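Clearing off the white table this week. It has been the landing spot for everything since we moved to Mondthorpe, and I'd like to use it as a table again. Posting as I go, mostly so I finish.

---

First pass was paper. Three piles: keep, shred, recycle. The recycle pile was the biggest by far. I had takeout menus from two places that have closed and a full set of instructions for a printer I gave away.

---

Keep pile is smaller than I expected. Lease, car stuff, vet stuff, a few letters. All of it went into one accordion folder on the shelf in the hall closet. I'm not buying a filing cabinet.

---

Next was cables. I kept one of each kind and two of the kind I use every day. The rest are in a bag for the electronics drop-off, open Wednesday until six.

---

Rule I'm using for the tabletop: two things get to live there full time. The little drawer unit and the spider plant. Anything else has to leave when I'm done with it.

---

The drawer unit is the small wooden one with two white drawers. I got it secondhand for 40 dollars. The seller wanted 51 and came down after I said I could pick it up that night.

---

Drawers are sorted like this now:

Top: pens that work, scissors, tape, stamps, the good tape measure.

Bottom: batteries, spare keys, small screwdriver, picture hooks, the bag of felt pads.

---

I tested every pen on the back of an envelope. More than half were dead. I had been putting dead pens back in the cup for years.

---

Spare keys took longer than they should have. I matched what I could to the front door, the bike lock and the mailbox, and put a paper tag on each one. There are still a few I can't place. They're in a coin envelope marked "unknown" and if I haven't needed them by January they're gone.

---

Felt pads: put them under the drawer unit before you fill it. I did it after, so I had to take both drawers out again. Without pads it slides if you pull a drawer too fast, and I don't want scratches on a glossy top. 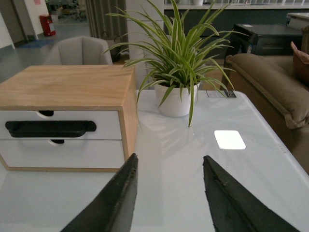 I put the drawer unit on the left because I'm right-handed and that's the side I don't write on. Tried it the other way for two days and kept hitting it with my elbow.

---

Plant is at the back, near the middle. It used to be on the windowsill but the leaves were browning at the tips on that side. I'm told that can be the water as well as the sun, so I changed both. No idea yet which one matters.

---

Someone asked about watering. When the top inch is dry I take it to the sink, water it there and let it drain before it goes back. Watering it on the table is how I ruined the last table.

---

Cleaning the top itself: warm water, one drop of dish soap, microfiber cloth, then a dry cloth right behind it. That's all it needed. I tried the Clulora spray first and it left streaks I could see from across the room. Might be fine on other surfaces. I still have most of a bottle if anyone local wants it.

---

One thing about a glossy white table is that the ceiling light shows up in it. In the evening there's a bright spot right about where I'd put a book. I switched to the floor lamp for reading and leave the overhead off -- easier on the eyes anyway.

---

Eskil Söderlund asked why I didn't get a desk. Two reasons. The room is also the living room, and the brown sofa isn't going anywhere. A desk would have meant a chair I'd have to walk around every day.

---

I did look at desks. The Goh one everybody recommends was 558 before delivery. The cheaper version was 300 and wobbled in the store when I leaned on it. The table I already own doesn't wobble.

---

Rounded corners are a bigger plus than I gave them credit for. The gap by the sofa is narrow, and my old table had square corners and I had the bruises.

---

Moving on to labels. I'm only labeling inside the drawers, on the front lip of each little tray. Masking tape and a marker. I bought a nice set of cards once and never used them.

---

Trays, for anyone asking: they're cut-down cereal boxes. Measure the inside of the drawer, cut the box a little short of that height, fold the cut edge over and tape it. They look bad and they work fine. If one gets gross I'll make another.

---

Day three update. Mail landed on the table last night. Two envelopes and a flyer. I dealt with them this morning before coffee, so it counts as clear.

---

The fix for mail is probably a hook or a slot by the front door. There's a wall file from Gririmgate I like, but I'm waiting until I've gone a couple of weeks with what I have. I tend to buy the container first and then fill it.

---

Things still homeless: one flashlight, a box of thank-you cards, the sewing kit, and a puzzle with a missing piece. The flashlight should go by the breaker panel. The puzzle should go in the trash but I keep not doing it.

---

Sewing kit went in the bedroom closet. Cards went in the accordion folder, in the back pocket. Flashlight is by the panel -- new batteries in it, too.

---

Next up is the shelf under the TV. I moved a few things there to get the table clear, so it's worse than when I started. Will pick this up again over the weekend.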